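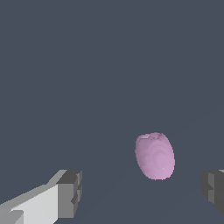 Rendered view: pink egg-shaped object on a plain slate-blue ground

To: Members of the Bodcombe Food Vendors list
From: List office
Subject: Re: Evening pitches at Hotum Street and the shared menu board

Dear members,

The office thanks the member who wrote last week regarding the evening pitches. The message is quoted in part so that those who joined the list recently can follow the matter.

> We have held a pitch at Hotum Street for two seasons, selling filled
> flatbreads and soup. Under the new layout we are placed next to
> another truck whose menu is very close to ours. Their lamb flatbread
> with pickled cabbage is a good dish and we have no complaint about
> it, but customers who come to the corner after work now see the same
> food twice and then walk on to the noodle stall. Could the office
> say how places are given out, and whether menus are looked at
> before this is done? We would also like to know if the board at the
> entrance will be kept up to date this year. In May it still listed
> dumplings from a truck that had already left.

Places for the evening market are given out in the order in which completed forms reach the office. Menus are requested on the form, but until now they have been used only for the entrance board and for the allergen file. They have played no part in deciding which truck stands beside which. The office accepts that this has led to some awkward neighbors, and that the corner nearest the bus stop now has two flatbread sellers and no one offering anything sweet.

Beginning with the next layout, each vendor will be asked to name one main dish and one side dish. Trucks with the same main dish will be placed at least two pitches apart wherever the power supply allows. Members who require the heavier supply for fryers or griddles should note that only eight pitches have it, and these cannot be moved. A vendor with a fryer may therefore still find a similar menu nearby.

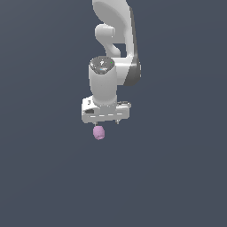 The office does not intend to tell any vendor what to cook. A truck that named soup as its main dish in spring and wishes to sell grilled skewers in summer may do so, provided the change is sent in before the layout is drawn up. Changes that arrive later will be shown on the board and entered in the allergen file, but the pitch will stay the same.

As to the board itself, the member is correct. It was not revised after the spring changes, and the office regrets the confusion this caused. Vendors are asked to send their menu for the board in the following form:

Name of truck
Main dish, with price
Side dish, with price
Whether a meatless version is offered
Allergens present in any dish sold

Please keep descriptions short. A line such as "braised pork on a soft roll, pickled carrot, hot sauce" is easily read by a person standing in line. Several entries received in spring ran to a full paragraph, and these had to be shortened by the office – not always to the satisfaction of the cook.

Two further points have been raised by other members and may be answered in the same message.

The first concerns bread. Ingvarsson, the bakery that supplies many of the trucks, has informed us that rolls for the evening market must now be ordered by 2 p.m. on the day before. Orders made after that hour will be filled from whatever remains, and may include the seeded roll in place of the plain one. Members who list sesame as absent from their dishes should take particular care.

The second concerns attendance. The closing night of last season brought 426 paid meal tickets, which is a welcome figure, but a number of trucks had sold out well before the end. Vendors who expect to run short are asked to mark the dish as finished at their own window. The kitchen at Tristska Hall remains available for preparation during the afternoon, and cold storage may be reserved there through the office. Containers left overnight must carry the name of the truck and the contents.

Replies may be sent to the whole list. Questions about a particular pitch or an unpaid fee should be sent to the office alone.

With regards,
The List Office
Bodcombe Food Vendors

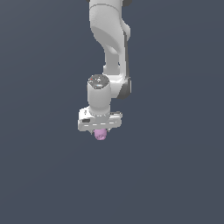
Rendered view: white robotic arm with a small pink object in its gripper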